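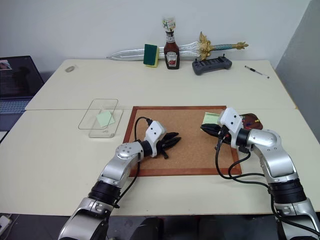

Cork board, 5 October 2021. Green note, upper right.

Ticket: Sticky notes won't stay up on framed cork board
Product: Pluris framed cork board
Status: Closed

Opening post

Hi all! Hoping somebody can help me with what must be the least exciting problem on this tracker. We have a Pluris cork board (the speckled tan kind with the reddish-brown wood frame) and sticky notes just will not stay on it. I press them down, I smooth them out, I walk away feeling good about life, and by the next morning they're on the floor or hanging by one corner.

The board is supposed to go up in the hallway at our Skustdale office, outside the supply room, so people can leave each other messages about what's running low. It was on the wall for 2 weeks and I spent most of that time picking paper up off the carpet. The notes are pale green ones from Druteo, lined, regular square size. Same notes stick just fine to my monitor, the fridge and (sadly) my sleeve.

What I've tried so far:

Pressing harder. I counted to 60 with my thumb on one. Fell overnight.

Brand new pad. No change, so it isn't old glue.

Wiping the cork with a barely damp cloth. I was really hopeful about this one because a fair bit of dust came off on the cloth! Gave it a full day to dry out before I tried again. Maybe a tiny bit better? The note lasted till lunch.

Moving notes to different spots. The upper right corner seems to hold longer than the middle, but that could be me seeing things. There's an air vent in the hallway that blows more on the left side.

Sticking a note on the wood frame. Holds great, but the frame is skinny and it looks silly.

I'd love to keep using sticky notes because we own a mountain of them (16 pads in the drawer, don't ask me who ordered that). Any ideas welcome, I'm happy to test stuff.

Update, same ticket

Tried two more things. First I ran a lint roller over the whole board. The sheet came up covered in little cork crumbs, way more than I expected, and I went through 5 sheets before they started coming up mostly clean. So I guess the glue strip has been grabbing crumbs and not the board. Second, I started peeling the notes off the pad sideways so they don't curl up at the bottom. That made a real difference on my desk, so I'm doing it with all of them now.

After both of those, a note stayed up overnight with the board hanging in the hallway. One night! I was so pleased. The next afternoon it was on the carpet again.

I also thought about spray adhesive, but I'm nervous about it soaking in and leaving a shiny patch. Has anyone done that on the coarse cork?

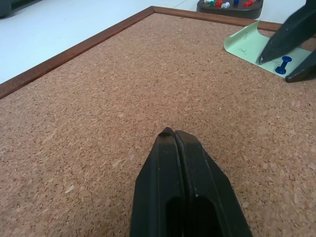

Đoàn replied: Skip the spray, it goes yellow and you'll never get it out of the grain. Sticky notes want something smooth and cork is the opposite of smooth. Just put a pushpin through the top edge of each one. If you really don't want holes in the notes, pin up a sheet of thin card and stick the notes to that.

Update

OK, the card idea is so simple that I'm a little embarrassed. I pinned a sheet of plain white card to the right half of the board, one pin in each corner, and put a row of green notes on it. The left half stays bare cork for flyers and anything that gets its own pin. Hung it back up by the vent and left it alone over the long break.

Everything was still up when I came back! One note had a curled corner, and that was one I'd peeled the old way, so that's on me.

For anyone who finds this later: lint roll the cork first if yours is crumbly, peel sideways, and use card if you want to move notes around a lot. For a note that has to stay put I just use a pin now. I'll swap the card out in February or whenever it gets grubby.

Closing this one. Thanks Đoàn! Now I only have to get people to write legibly, and I'm pretty sure that needs its own ticket.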